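FOR IMMEDIATE RELEASE

September 1, 2021

Retosley opens its neighborhood coffee room to evening learners

Retosley is delighted to announce that its coffee room, a favorite of early risers since it first opened, will now stay open in the evenings for free conversation classes in Portuguese and English. The classes grew out of a small trial in April, when 28 neighbors signed up and a good many of them kept asking, very kindly and very often, when we would do it again!

Each class runs 90 minutes and is led by Neusa Seixas and Odair Falcão, who between them have taught just about every age there is. "People learn best when they have something warm to hold and someone patient to talk to," said Rosângela Portela, director of Retosley. "We have plenty of both."
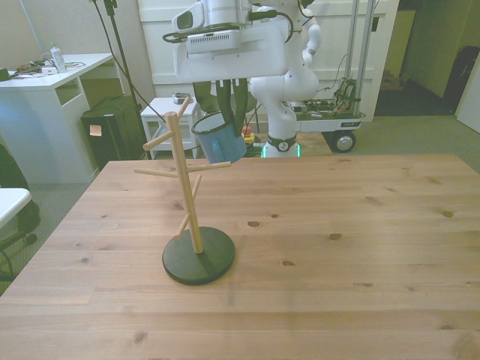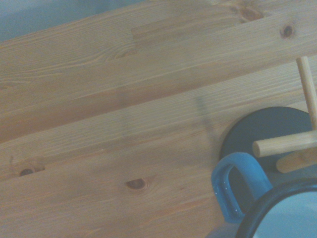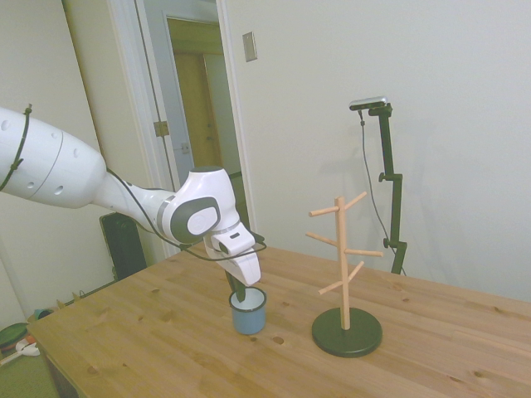
Learners will start with the everyday words they are most likely to need at home or at the store – greetings, prices, the names of things in the kitchen. Beginners can practice asking for a light-blue mug like the one on the pine table, and the more talkative groups will move on to family stories and recipes. Books come from our friends at Collico. To save a seat, please write to Gleice Bittencourt at the Retosley front desk.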